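TIDY STRAPS, TIDY HEAD — notes for the Larkereck evening talk
Have 90 seconds for hello, then get going

1. Why straps
Everyone's got a drawer of them. Belts, bag straps, luggage ties. Ask for hands up.
Old Kolev suitcase story, keep it SHORT
Main point — a strap left long tangles with the next one. Roll it, give it a cell.

2. The divided tray
Orange-brown wood, thin partitions, shallow. Shallow is good, you see everything at once.
Four in so far, rolled ones in the lower left, one still loosely bundled up by the back rim. Spaces left over.
Dont fill every cell on day one. Leave room.
Patterned covering under it all, leaves and orange flowers. Mine's from Tanala, someone always asks. 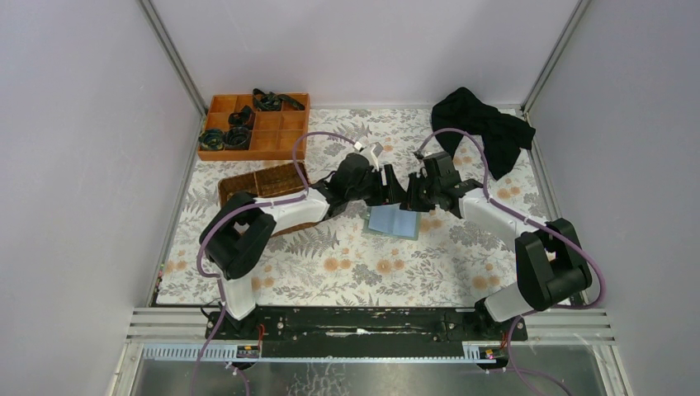

3. The basket
Woven, brown, sits in front of the tray. For anything waiting to be sorted.
Rule at home: basket gets emptied before bed. Kids hate it
Flat things go in here first, they never coil and they slide about in a drawer
Ask — what's in yours right now? Wait for answers, dont rush on.

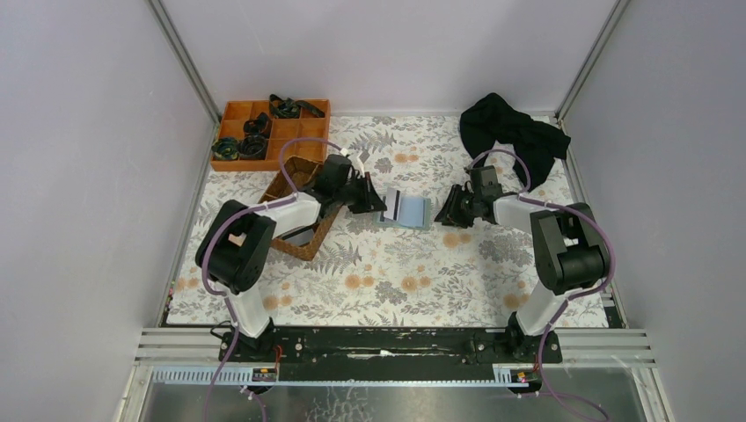

Rolling, then. Start from the buckle end if there is one, other end if not. Snug but not tight, or it springs open. Patterned ones face out so you can find them agian.
Pass the Dodov straps round, 2 per row. Get them back!!

4. Questions
Leather? Roll loosely, wider cell.
Cost of tray? Dont know, was a present.
Labels? Only if you share the drawer.
Leaflets on the chair by the door, 100 printed. Lights off by 9 pm, key back through the letterbox.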